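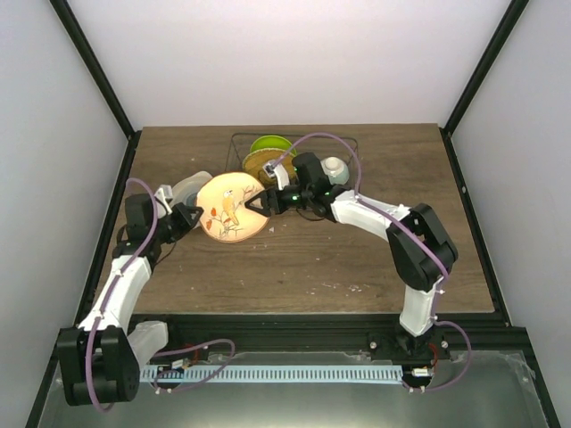 For my project I wanted to find out why the dish rack in our shared kitchen at Bainbridge never empties. I live with 4 other people and we all swear we put things away, and yet every morning there's a pile! So I spent most of November looking at how plates get from the rack to the shelf, which sounds dull and sort of was, but I ended up caring about it way more than I expected. Plates were the biggest part of the pile, so they got most of my attention. I stuck to the round ones with a rim, like the cream-to-peach one with the thin brownish-orange edge, and left the bowls and mugs for another time.

My budget was 300 dollars and I didn't come close to spending it. The only real purchase was a Zanus rack from the secondhand store in Lultton, and I also tried the old one we already had. The Zanus has wider gaps, so our thicker plates stand up straight in it. In the old rack they lean on each other and you have to hold one back while you pull out the next (super annoying before coffee).

Everybody at home filled in a sheet on the fridge whenever they put dishes away. The sheets were a mess for the first week, with people writing "some" or drawing a smiley face, so I threw those out and made new ones with boxes to check. After that it went a lot better.

What I learned is mostly about the shelf. Ours is above the stove and two of us need a stool to reach it, so plates stay in the rack until someone tall comes along. When I moved the plates to the low cabinet by the sink, the morning pile got smaller right away. Swapping racks helped too, though less than I had hoped.

If I did it over, I'd move the plates first and buy the rack later. I'd also like to try the same thing in the Adville dorm kitchen, where the cabinets are all low and the rack is still full.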